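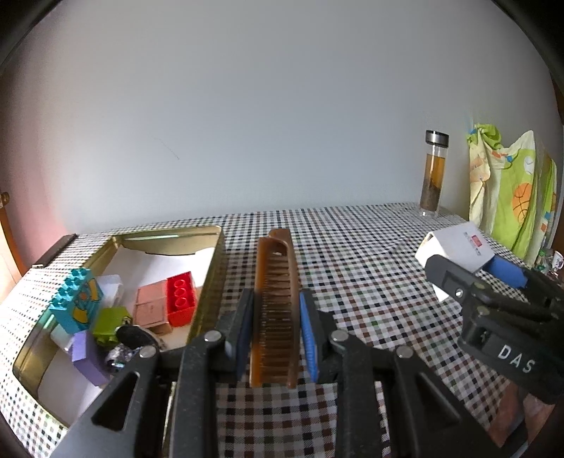 Tamsin Orrell, lecturer in the history of everyday goods

Jun 26, 2020

Print this page | E-mail this page

Chapter 4
Small Goods and the Growth of a Trade

Most households own several combs and could not say where any of them came from. They are bought with other shopping, kept in bags and drawers, and replaced when lost. For the historian this makes them awkward objects. They seldom appear in wills, and few families kept the receipts. Yet combs were made and sold in very large numbers, and the trade in them can be followed through workshop accounts, rate books and the stock lists of shops.

This chapter looks at the comb trade in the river town of Tirkum and at its rival upstream, Hosska. It covers the move from horn to plastic, the people who did the work, and the way in which the finished goods reached the buyer. Chapter 5 takes up the button trade, which used many of the same materials.

4.1 Horn

Before plastics, the common material for a cheap comb was cattle horn. Tirkum had tanneries, and horn was left over from the hides they bought. A comb maker would saw off the solid tip, soak and heat the hollow part, slit it along its length and press it flat between iron plates. The flat piece was called a blank. Teeth were then cut across it by hand with a double-bladed saw, one blade cutting while the other marked the place of the next tooth.

The work was dusty and the smell was strong. Town by-laws kept the pressing shops on the east bank, below the bridge. A rate book for the parish lists 8 of them, most in the yards behind Tronetti Street. Cutting and polishing could be done indoors at home, and often were. Women and older children were paid by the dozen for polishing, and their earnings appear in the accounts only as a single weekly sum.

Horn varied in colour from nearly white to black. Buyers who could pay more wanted tortoiseshell, a clear yellow-brown material with darker patches. Horn could be stained to look like it, and much of what was sold as shell at the October fair was stained horn.

4.2 The first plastics

Celluloid reached the district as sheet. It could be coloured all the way through, it came in an even thickness, and it did not need soaking or pressing. The amber and brown shades sold best, as customers already knew them from shell and horn. Those shades have remained in use for plastic combs long after most buyers stopped thinking about what they once copied.

Celluloid also burned easily. After a fire in the Yokoyama works at Hosska, insurers asked for brick stores and for sawdust to be cleared at the end of each shift. Small yards could not meet the cost. The number of people employed in comb making at Tirkum fell from 1,570 to 594 within one generation, while Hosska, with newer buildings, reached 1,270.

Later plastics could be moulded in one piece, teeth included. Tooth cutting then disappeared as a separate skill.

4.3 Questions of evidence

The employment figures above come from returns made by the masters, who did not count home workers. They should be read as figures for the workshops only. Section 4.4 compares them with the school registers, in which a parent's occupation was entered each autumn.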